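Driterer 301: save migration, controller changes and the new publishing setup

Update 301 for Driterer goes live on all platforms in February. It replaces build 300 in full, and build 200 saves are supported for the last time. Players still on a build 200 save should load it once under 301 and save it again in any slot. From the next update on, the loader will reject the old format.

Save format

Driterer has been writing saves as a single block since launch. One bad write in that block could take the inventory, the map state and the quest log with it. Update 301 splits the save into separate sections, each with its own checksum. If a section fails its check at load, the game falls back to the last good copy of that section and keeps the others.

The migration runs the first time a save is loaded. It writes the new file next to the old one and does not delete anything. On consoles the old file stays hidden in the system storage menu. On PC it keeps its name and gets the extension .old. Cloud sync should be left on during the process, but the game should be closed on any second machine before the first load. Two machines migrating the same slot at the same time will produce a conflict prompt, and the prompt does not show which of the two is newer.

Mods that read the save file directly will stop working until they are updated. The section table is documented in the tools folder that installs with the PC version.

Controller input

The input layer has been rewritten. Build 300 polled the controller once per rendered frame, so input delay grew when the frame rate dropped. Update 301 polls on its own thread at a fixed interval. On the Cuesta stages, where the frame rate falls most often, the jump and parry windows now match the rest of the game.

Stick dead zones can be set per stick. The old shared value is copied to both sticks on first launch. Trigger travel has a separate slider, and the lowest setting treats the trigger as a plain button. Remapping now covers the menus as well as play, with the exception of the pause button, which the platform holders require to stay where it is.

Players who changed their dead zone by editing the config file will find that the line is ignored. The value has to be entered again in the options menu.
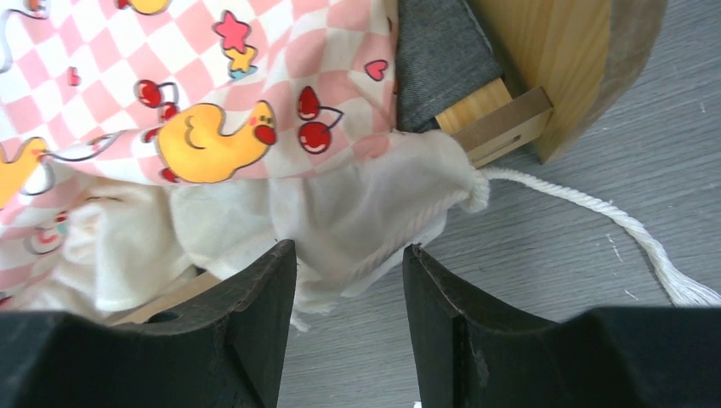
Publishing

Avel is now the publisher of record for Driterer on every storefront. The earlier publishing agreement covered the base game and its first expansion, and it has run out. Trarkcombe, the second expansion, will be the first release Avel funds and ships alone.

For owners of the game very little changes. Store pages will move to the new account over the course of the month. Purchases, achievements and playtime stay attached to the player's own account and are not affected by the move. Wishlists carry over on two of the storefronts. On the third they do not, and the page will have to be added again once it reappears.

Support tickets opened under the old publisher will be answered there until they are closed. New tickets go through the form on the Avel site. Please include the build number from the bottom corner of the title screen, the platform, and the log file if the problem is a crash.

Physical copies already in shops keep the old publisher's logo. They contain the same game and will download 301 on first start. There will be no new print run of the base game.

Trarkcombe status

Trarkcombe is content complete and in its first full test pass. It adds one large region, reached by ferry from the harbor after the fourth chapter, and raises the level cap to 40. The region uses the new save sections from the start, so 301 is required before the expansion can be installed.

Price and release date will be given together once certification has been passed.

Known issues in 301

Photo mode can leave the depth of field switched on after it is closed. Opening and closing the map clears it.

Subtitles in the Cuesta prologue appear one line early when the text size is set to large.

In local co-op, the second player's rumble setting is not kept between sessions.

The frame rate limiter has no effect in borderless window mode on some multi-monitor setups. Full screen mode is not affected. A fix is being tested and will be released as a small patch, separate from the expansion.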